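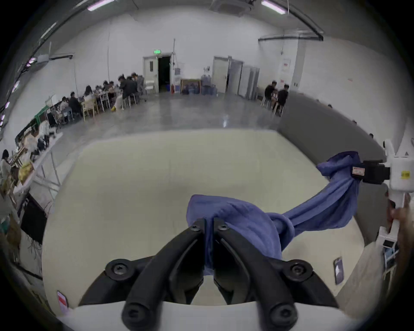
Muss man für so einen Besuchstag Vorkenntnisse in Robotik mitbringen?

Für den Besuch bei Kavengate reichten Neugier und bequeme Schuhe, alles Übrige haben uns die Leute dort mit großer Geduld erklärt.

Dienstag, 7. September 2021
Von Arsen Hrynyshyn

Auf diesen Besuch hatte ich mich schon seit Januar gefreut, und als es nun endlich so weit war, stand ich natürlich viel zu früh vor der Tür. Wir waren 13 Besucher, bunt gemischt, dazu ein Hund namens Fluken, der während der Führung im Büro warten durfte und dort vermutlich mehr Kekse bekommen hat als wir alle zusammen (und es gab wirklich viele Kekse!).

Begrüßt hat uns Herr Čierny, der das Projekt Lellik leitet. Lellik soll einmal Wäsche zusammenlegen, und wer zu Hause drei Kinder hat, hört da sofort sehr genau hin. Bis dahin ist es noch ein gutes Stück Weg, das hat er gleich am Anfang gesagt, und ich fand das sympathisch. Stoff ist für eine Maschine eben schwierig, er gibt nach, wirft Falten und liegt jedes Mal anders da. Deshalb machen Menschen die Bewegungen vor, mit Greifern in der Hand, wieder und wieder. Das Ziel für dieses Projekt sind 3000 Durchgänge, an einem guten Tag kommen einige 200 zusammen.

Vorgeführt wurde das an einem hellen Tisch in einem großen Raum mit grauem Betonboden, und ein Stück weiter hinten saßen Leute an ihren Laptops und ließen sich von uns kein bisschen stören. In jeder Hand ein Greifer, dazwischen der dunkelblaue Stoff – so einfach sieht das aus, und so einfach ist es leider nicht, wie ich gleich noch beichten muss. 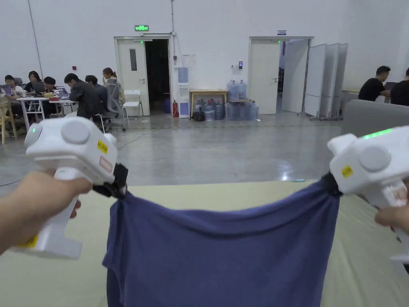

Wie lange dauert es, bis man mit den Greifern zurechtkommt?

Die meisten brauchen nach Auskunft von Herrn Čierny ein paar Tage, bis die Bewegungen ruhig und gleichmäßig werden.

Zum Schluss durften wir es nämlich selbst versuchen. Mein Handtuch ist mir zweimal weggerutscht, beim dritten Mal hatte ich immerhin beide Ecken, aber von einer sauberen Kante konnte keine Rede sein. Meine Nachbarin, gelernte Schneiderin, legte ihres beim ersten Anlauf ordentlich zusammen und bekam Applaus – völlig verdient, auch wenn ich ein klein wenig neidisch war.

Im nächsten Jahr soll es wieder einen Besuchstag geben, einen Termin gibt es noch nicht. Ich melde mich jedenfalls an und übe bis dahin mit der Grillzange.

Kontakt | Impressum | © 2021 Arsen Hrynyshyn | Nach oben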